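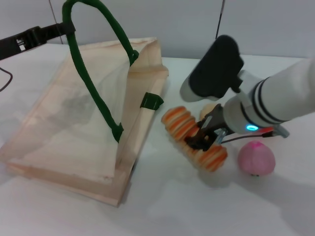 4. Setting Up the Bag-Packing Task

Unnithan Robotics Club, Bench Guide, revised May 24, 2019

You have finished section 3, the arm is bolted down, and you still have the same number of fingers. Good. Now it gets groceries.

4.1 Lay out the table

1. Wipe the tabletop. Crumbs from real snacks confuse both the software and the judges.
2. Put the tote bag on the left, flat and at an angle, with the rope handle standing up. The handle will have opinions. Coax it.
3. Put the row of orange macarons to the right of the bag. They are toys. The tooth marks on the spare set belong to last year's team.
4. Add the peach bun. Leave enough space for the fingers to come down beside it.

Note: The Temach qualifier allows any starting angle for the bag. Practice with several, including the ones you hate.

4.2 Load the task file

5. Switch on the controller and open Ekus on the bench laptop.
6. Load task 306. Task 700 looks nearly identical in the menu and will send the arm home at full speed, to the delight of everyone except the arm.
7. Set the grip limit to "soft." The other setting is for the wooden blocks.
8. Run one pick with the speed slider at its lowest mark. Keep a hand by the stop button for the whole run, including the boring part.

Caution: Keep hair, lanyards and hoodie strings away from the gripper. It closes on whatever is between its fingers and does not check the task list first.

4.3 Check the wrist view

9. Open the wrist panel in Ekus and wait for the picture to refresh.
10. Jog the arm down in small steps until you are at pick height. Very close surfaces go soft and lose their detail, so line up your target before the last few steps.
11. Save the pose under your team's name. "test," "test2" and "testFINAL" are all taken.

Note: If Ekus shows code 1054, the wrist view has stopped updating. Close the panel and open it again. Code 1179 means the joint limits were reached; back the arm out by hand control and start over from step 8.

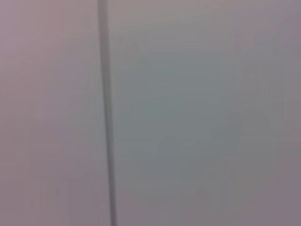 Can we change the pick height after saving the pose?

You can change it until your first scored run at Ornau. Open the saved pose, adjust the height, and save it again under the same name. After that run the file is locked until the June meet, however good your idea is.

4.4 Shutting down

12. Send the arm to its rest pose and wait for it to stop moving.
13. Quit Ekus, then switch off the controller, in that order.
14. Return the toy food to the bin marked TOY FOOD.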